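Clear a Bedroom Table in One Go (small stuff edition)

By Rhiannon Jarman

Quick one. You've got a table next to the bed, it collects junk, you can't find the tape. Ten minutes if you don't stop to read old receipts. I do mine every February and then again whenever it gets bad.

What you need

A wastebasket with a bag in it
One small box or tub for keepers
Something to wipe with
A chair, or the edge of the bed

No fancy organizers. I bought a Nindix drawer set once and spent longer sorting the drawers than the desk. Skip it until you know what you're keeping.

Step 1. Bring the basket to you

Not across the room. Right at the table, between your feet if you're sitting. Throwing stuff from a distance is fun for a minute and then you're picking tissues off the floor. Put the bag in first and fold the top over the rim.

Step 2. Trash first, no thinking

Wrappers, tissues, dead pens, empty boxes. Grab and drop. Don't sort yet. If you have to think about it for more than a breath, leave it on the table and keep moving. 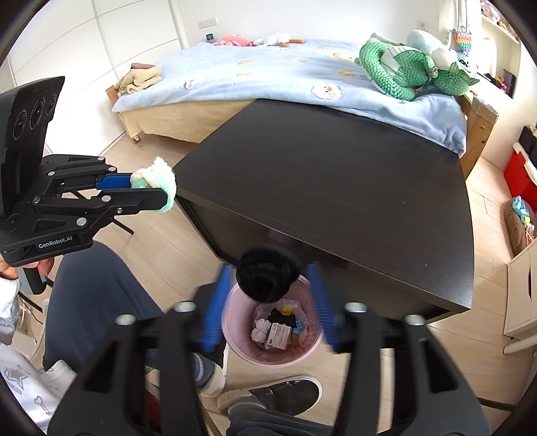
Fluffy odds and ends are the slowest part for me, every time. Hair ties, pom-poms, little charms that fell off something. They aren't trash exactly but they aren't doing anything either. Hold it over the basket and make up your mind right there, like the black fuzzy one over the pink basket. Small cardboard boxes go in too, and if you're short on room flatten them before they hit the bag, two little white ones sitting up whole can eat a lot of space. Kick your slippers out of the way while your at it.

Recycling people: yes, pull the cardboard out. I keep a paper bag by the door for that and do it at the end, otherwise I lose my place.

Step 3. Push what's left to the middle

Everything that survived goes in one pile in the center of the table. Edges clear. Sounds silly, works. You see how little there is and you stop feeling like it's a whole-day job.

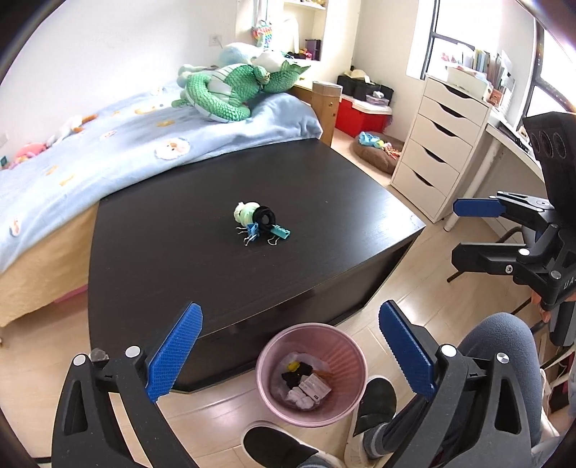 Down to the keepers: tape, two binder clips, one small green toy.

Now three questions. Do I use it in this room? Is it broken? Do I have another one in the kitchen? Two tape rolls is fine. Five is a hobby.

Binder clips: clip them to something. The lip of the tub, a stack of paper, whatever. Loose ones wander. Llinos Skyrme wrote in after my last post to say she keeps hers on a strip of card, 8 to a strip, and hangs it on a nail. Good idea, stealing it.

Tape: fold the end under before you put it away. Saves picking at it with a fingernail later.

Small toys: back with the other toys. Don't start a new toy spot on the table, it will grow.

Step 4. Wipe

Dry cloth first for dust and crumbs, then a damp one, wrung out hard. Go with the grain if it's wood. Then dry it again or you get streaks, expecially on dark tops. 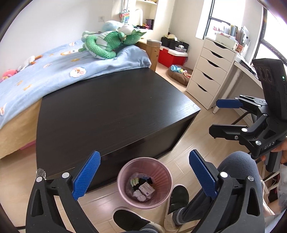 Dark furniture shows everything, so do your wiping in the daytime if you can. Get down low and look across the top toward the window. Check the front too, a glossy dark panel like this one picks up the light near the corner and any smear will be right there looking at you. If you have clear corner protectors, wipe around them, don't yank. Grit collects along the edge so use a cotton swab. Loose one? Clean under it, let it dry all the way, new sticky pad.

Step 5. Bed and floor, two minutes

Straighten the blanket, line the plushies up along the wall, big ones at the far end. Look under the side of the bed. Something is always under there. Then tie up the bag, take it out, new bag in straight away so the basket is ready.

Keeping it that way

One tub for the small stuff, kept off the table. When it's full, go back to step 2 with just the tub. I set a timer for 300 seconds, which sounds like more than it is, and stop when it rings even if I'm not finished.

Someone asked about drawers with dividers. Different post, will get to it. Someone else asked what to do with loose paper and mail, same answer, but in the meantime a plain folder from the grocery store does the job.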